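Notes for the returners' talk, 5/20/20
(20 mins if I don't waffle. Water on the left. Slides are numbered, clicker sticks.)

**Slide 1 — hello**

Say who I am and what I do (software testing at Erkmont, four days a week). Say I had a long gap, then came back. Don't apologise for the gap! I always do and it eats the first two minutes.

**Slide 2 — why I'm talking about this**

Going back into a technical job after years away is a funny thing to do. I want to talk about the boring middle bit, the forms and the first month, as the inspiring talks tend to skip it.

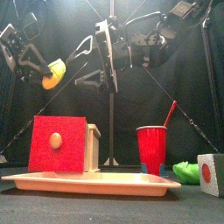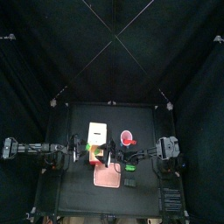 Before I go on, read out the message from Ala, who'd like it said early: the worst part was the job advert, and she read the list of must-haves as a locked door until a friend told her it was a wish list. (Pause. Let people nod. If anyone laughs, laugh too.)

**Slide 3 — the adverts**

So, following on from that. I kept a spreadsheet, because of course I did. I looked at 100 adverts over one spring and applied for 34 of them. I got 4 interviews. I used to be embarrassed by that number and now I put it on a slide in very large type.

Mention that Scanlon turned me down twice, both times very kindly, and the second time they told me what was missing. It was version control. I'd never used it in a team, only on my own, and that showed the moment they asked me about merging. I spent April on it, mostly at the kitchen table after nine at night.

**Slide 4 — the CV**

Show the before and after. Before: the gap hidden in tiny writing. After: one plain line, "Career break, caring for family", with the dates. I've had no odd questions about it since I changed it — well, one, but he was odd about everything.

Ask the room: who's got a gap on theirs? Hands up. Put mine up first.

**Slide 5 — first month back**

Go slowly here, it's the bit people email me about.

- I didn't know the chat shortcuts and was too proud to ask
- everything had been renamed, including things I was good at
- I broke the test build on day two (tell the Zasholm story, short version, leave out the bit with the lift)
- I wrote down every word I didn't know. The list got to 843 and I still add to it

The list is the thing I'd do again. I looked up a few each lunchtime and asked my team lead about the ones that made no sense written down. Quite a lot of them were just the name of an old project.

**Slide 6 — what I'd ask employers for**

Part-time roles advertised as part-time from the start. A named person to ask daft questions. Interview tasks that don't need a free weekend, please, some of us haven't had one in years.

**Questions**

If it's quiet, start with pay. Someone always wants to ask about pay and doesn't like to go first. Leave slide 6 up, the link for the CV template is at the bottom.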